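How to make a cloud chamber at home

A cloud chamber lets you see the paths left by charged particles as they pass through a cold, misty layer of alcohol vapour. Most of what you will see comes from cosmic rays and from natural radioactivity in the air and walls. The version below follows the one Coralie Lockyer runs at the Godoy science evenings, with a couple of changes of my own.

What you need

A clear plastic tank with straight sides, the size of a small fish tank
A flat metal baking tray, larger than the mouth of the tank
Black card
A strip of thick felt
Isopropyl alcohol, 99% if you can get it
Dry ice, in a shallow insulated box
A bright torch with a narrow beam
Thick gloves and safety glasses

Safety first

Dry ice will burn bare skin, so wear the gloves every time you handle it. Work in a room with the windows open and never seal dry ice in a closed container. The alcohol catches fire easily – no candles, gas hobs or smoking anywhere near. Children can watch and hold the torch, but an adult should do the rest.
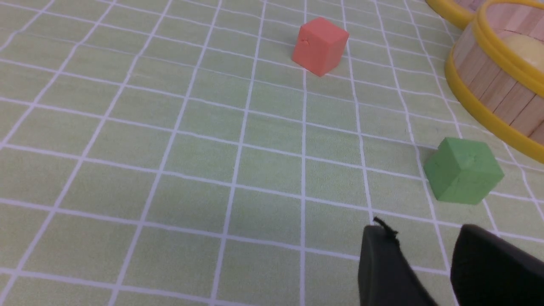 Order the dry ice for the day you plan to use it. It shrinks even in a good box, and what is left by the second day is rarely enough. Pellets are easier than a slab because the tray beds down into them evenly.

Setting up

1. Glue the felt around the inside of the tank at the bottom, using a glue that alcohol won't dissolve. When the tank is turned over, the felt will be at the top.

2. Cut the black card to fit the tray and lay it flat.

3. Soak the felt with alcohol until it is wet but not dripping, then wet the card lightly.

4. Turn the tank upside down on to the tray and seal the join with modelling clay. Small leaks are the usual cause of failure.
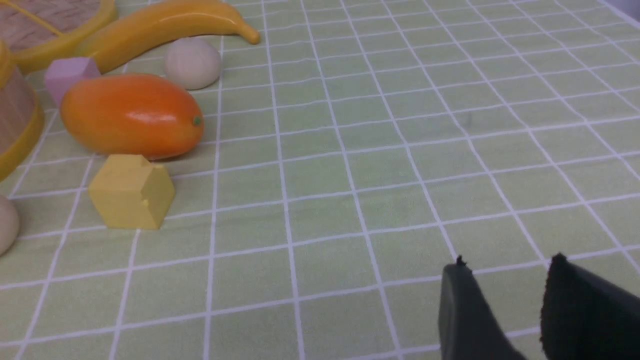 5. Spread the dry ice in the box and set the tray on top, pressing gently until it sits level. Level matters, as the sensitive layer is only a thin band just above the metal. The tray needs to be flat underneath as well. On a cloth with ripples in it, like the green squared one here, smooth the ripples out before you put the box down, or slide a board under it.

6. Turn off the lights and wait ten to fifteen minutes. Shine the torch in low from one side and look down from above.

What to look for

Short, fat trails are usually alpha particles. Long thin ones are muons or fast electrons, and slower electrons leave tracks that wander and kink. If you only see a fine rain of droplets, keep waiting. If you see nothing at all, check the seal and add more alcohol to the felt.

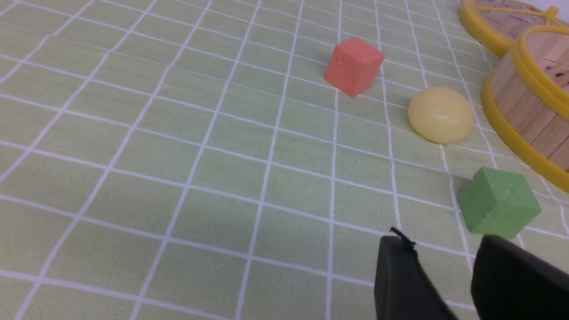

Clearing up

Leave the spare dry ice outdoors, out of reach of children and pets, until it has gone. Don't put it in the sink, where it can crack the basin. Open the tank outside and let the felt dry before you store it.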